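Search this site Enter keywords Go

February 29, 2024 | By Yến Ông
7 min read

The Robot That Waits Its Turn

Wálter Arboleda has spent the better part of two years teaching robot arms to be slower. He knows how this sounds. "My mother asks what I do and I tell her I make expensive machines hesitate," he says. "She says I was already doing that for free at home."

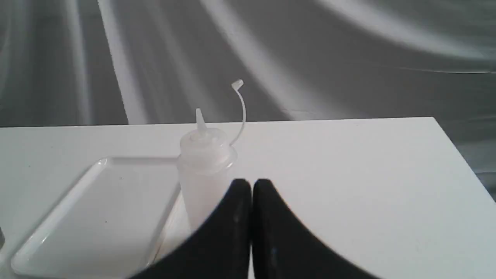
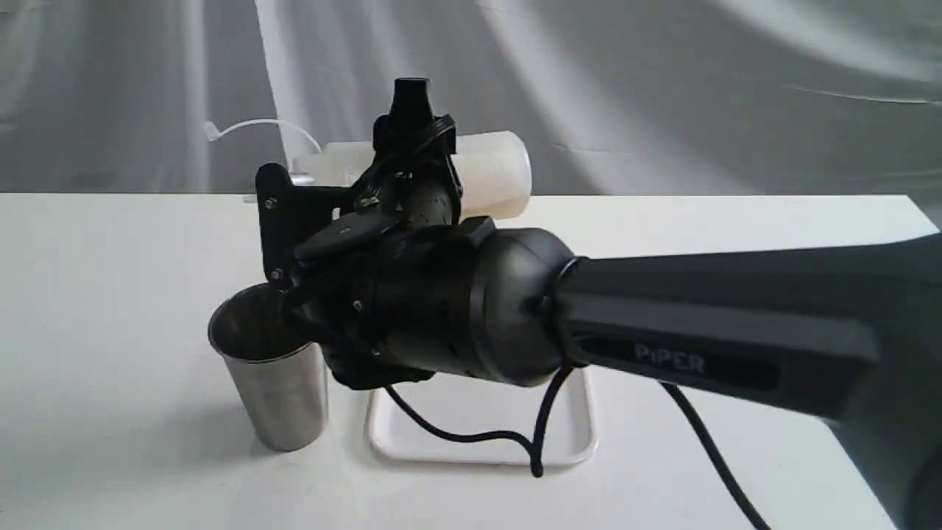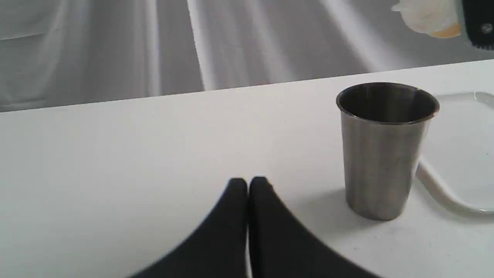
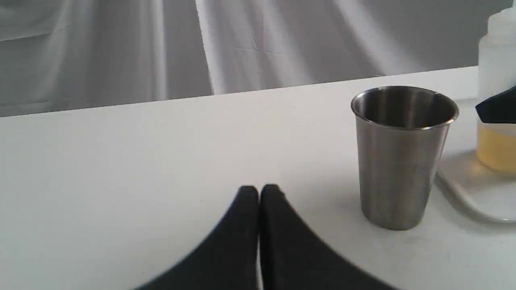 Tabletop work on the white bench, from the arms' own wrist cameras and, in the second picture, from a view with a PiPER arm over the tray and the steel cup.

Arboleda runs the manipulation side of Skustano, a small research group with a rented floor, a good coffee machine and a method it calls Plerkov. The name has no meaning. Vy Thái, who wrote most of the code, needed to call the folder something, typed it in a hurry, and then it was in the paper.

The idea behind it is easy enough to state. Most learned robot policies, the kind trained by having a person steer the arm through a task again and again, will always produce an action. Show one a cup and it reaches for the cup. Show it a cup that has been moved somewhere it never saw in training and it still reaches, with the same confidence, for wherever it has decided the cup ought to be.

"It's like a tourist giving directions," Thái says. "He doesn't know the town, but you asked, so he points."

Plerkov adds a second, smaller network that watches the first one and scores how much its planned motion wobbles when the camera image is nudged a little. If the plan barely changes, the arm goes ahead. If it changes a lot, the arm stops short of the object, shifts its wrist, takes another look and plans again. The group calls this a re-look. Arboleda wanted to call it a double take and was outvoted.

I asked why a white table, a gray cloth and a steel cup, which seemed a modest stage for two years of work.

"Because they're horrible," Thái says, brightening. The tray is white and so is the table. The cup reflects whatever is near it, including the gripper, so the closer the arm gets, the more the cup changes its looks. The squeeze bottle is see-through enough to be a nuisance and has a cap on a strap that never hangs the same way twice. "People assume you make it hard by piling on junk. You can also make it hard by taking away everything the camera likes."

The training set is 2,150 demonstrations, nearly all of them steered by hand by Thái and Cường Khương, who have both developed opinions about chairs. Khương's demonstrations are visibly smoother. Thái's are faster and, she points out, there are more of them. At one stage they trained a policy on each person's data alone to see whose was better. The results of that comparison did not make it into the paper, and neither of them would tell me how it came out, although Khương smiled for a while.

The evaluation was 367 trials, run in December when the building was quiet and the heat was, in Khương's word, theoretical. Each trial allowed at most five re-looks before the arm had to give up and go home. The plain policy and the Plerkov version saw the same starting layouts, with objects set down according to a printed sheet so that nobody could be kind to their favorite.

Plerkov won, by a margin Arboleda describes as "publishable, not frameable." The part he prefers to talk about is the kind of failure. The plain policy's bad trials tended to end with something knocked over. With Plerkov they tended to end with the arm parked in the air a short way from the cup, having used up its looks.

"A reviewer wrote that this was still a failure," he says. "Sure. I would like to know which one he wants in his kitchen."

Imani Mugo, who joined from a warehouse robotics firm and is the group's designated doubter, is less easily charmed. She points out that the re-looks cost time, up to 10 seconds on a bad trial, and that a warehouse would have the thing unplugged by lunch. She also thinks the wobble score is measuring something narrower than the group first claimed.

"It knows when it's confused by what it sees," Mugo says. "It has no idea when it's sure and wrong. If it looks at a shadow and is completely convinced the shadow is a cup, it'll go and pick up the shadow, very calmly, all day."

Did that happen?

"Ask Cường about the afternoon with the tray."

I asked Khương about the afternoon with the tray. He said the lighting had since been changed.

There has been some talk of protecting the method. Arboleda keeps a folder on his desktop labeled Patent, which he opened to show me. It contained one document, and the document contained a title. A company called Lưu has asked for a demonstration all the same, with its own objects, and Mugo has been put in charge of it on the grounds that she will not oversell.

Next on the list is getting two arms to share the table, each with its own doubts. Early runs have both of them stopping to let the other go first. Thái has a fix in mind that involves giving one arm a slightly worse opinion of the other.

"We're not calling it that in the paper," Arboleda says.

"We might," says Thái.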